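The Sweater on the Sofa
Every January we are told to buy something that will make us put our clothes away. I tried the chair, the basket and the board.

December 29, 2019

The week after Christmas is when the storage people come for you. The tree is still up, the leftovers are on their last legs, and the catalogs have already moved on to bins. By the time you read this, somebody will have tried to sell you a system.

I have been writing about household goods for 14 years, and in that time the product I have been pitched most often is a cure for the half-worn sweater. You know the one. It has been on your back for an evening. It isn't dirty enough for the wash, and it doesn't feel clean enough to go back on the shelf with the others. So it lands on the sofa, or the bed, or the rail at the end of the stairs, and there it stays until you wear it again or company comes.

The industry talks about this sweater as if it were a leak in the roof. A press release I got in the fall from a company called Bimus described "the in-between garment" as "the root of household disorder." I have seen the inside of my hall closet, and I can think of several other roots.

Still, I agreed to look into it. Between March and Christmas I lived with three products meant to deal with knitwear that is on its way from one place to another. I paid for two of them myself. I also kept leaving sweaters on the sofa the way I always have, which gave me something to compare them to.

First, the case against the sofa, as put by people who sell alternatives. They say knits pick up lint from upholstery. This is true, and it goes both ways. A light sweater on a dark seat will leave its mark on the seat, and the seat will give back whatever it has been saving up. They say a heap puts creases in the fabric. That is also true, although a fine knit shakes out far better than a cotton shirt does, and I have yet to meet the dinner guest who inspected my ribbing. They say it looks bad. I suppose it depends how long you look.

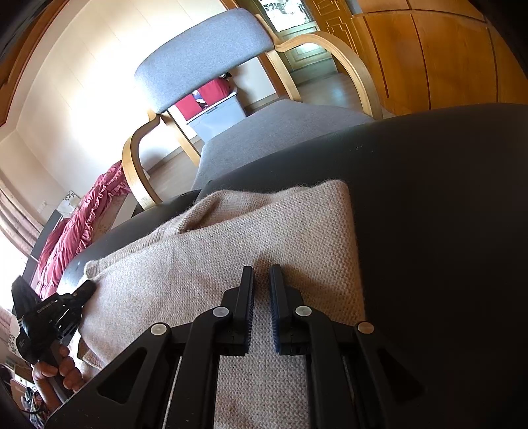
Beige knit on dark upholstery, neither folded flat nor put away.

What they don't say is that the sofa gets one big thing right. It holds the whole weight of the garment. Anyone who has hung a heavy pullover on a thin hanger for a winter knows about the two little horns that grow at the shoulders. A sweater in a heap has no horns. It may have a rolled edge and a wrinkle down one sleeve, but it comes back out the same length it went in.

The Bimus was the first thing I tried. It is a valet stand, a sort of skeleton with a crossbar at chest height and a shallow tray for your keys. It holds a jacket beautifully. It holds a sweater the way a fence holds a sweater. After two nights my gray crewneck had a line straight across the middle, and by the end of the week the crossbar was carrying five things and had started to lean. The instructions suggest one outfit at a time. If I were the kind of person who had one outfit at a time out of the closet, I wouldn't need the stand.

Next came the Bunent, a lidded basket with a fabric liner, sold as a "rest stop" for clothes between wearings. I liked it for a month. It is roomy and it looks fine in a bedroom. The trouble is the lid. A sweater you can see is a sweater you will wear. A sweater under a lid is gone, and in October I dug down and found a cardigan I had been blaming on the dry cleaner. There is also the matter of air. The whole point of leaving a knit out overnight is to let it breathe a little, and the Bunent's answer to that is a row of holes along the back, which most people will push up against a wall.

The third was the Abernathy folding board, and I have to be fair to it, because it works. You lay the sweater face down, flip the sides in, flip the bottom up, and you get a tidy rectangle. Thirty seconds, maybe less once your hands learn it. My shelf has never looked so much like a store. But folding was never the hard part. I can fold a sweater on a table, on my knees, or against my chest while watching television. The hard part is getting up and walking down the hall with it at eleven at night, and the board does not walk down the hall. For most of the summer it lived under the sofa. The sweaters lived on top.

I was also offered a Flumilach, a wall cabinet with a fan in it, which freshens one or two garments at a time and costs more than my refrigerator did. I turned it down. It needs its own outlet and a stud wall, and I was not going to cut into plaster for a pullover.

So what do I do? Mostly I use a chair. Every house has one. The good ones for this purpose have wide arms with a curve to them, so that a knit can drape over without a sharp edge pressing into it. A bent-wood armchair does the job nicely, provided the wood is smooth. Run your hand along the underside before you trust it with anything fine. One rough spot will pull a loop, and you'll be hunting for a crochet hook.

If the chair is taken, I use the sofa, and I have picked up a few habits. I put the sweater down inside out, so the lint goes on the side that faces me. I keep it off the seat where people eat. I don't leave it under a pile of other things, or next to anything with a zipper or Velcro. And I give it a proper look in daylight before it goes back on, since the small dark mark you missed by lamplight is the reason it should have gone in the wash to begin with.

I did ask readers of this column how they handle it, and 306 of you wrote back, which tells me the subject is closer to the heart than I thought. A good many of you were sheepish. Several described the pile on the sofa in the tone people save for parking tickets. One reader has hung a row of pegs behind the bedroom door and says it changed her life, then adds that the pegs are full. Another airs everything on the shower rod and forgets it is there until morning.

Nobody recommended a gadget. A few of you had bought one, and those letters were the funniest.

Of the three I tested, I would keep the Abernathy if you have deep shelves and a lot of knits, and only if you already put things away. I gave the Bimus to a relative who wears suits. The Bunent now holds wrapping paper, standing up, with the lid off, and it's very good at that.

The gray crewneck recovered after a wash and a night flat on a towel. It is on the arm of the chair as I write.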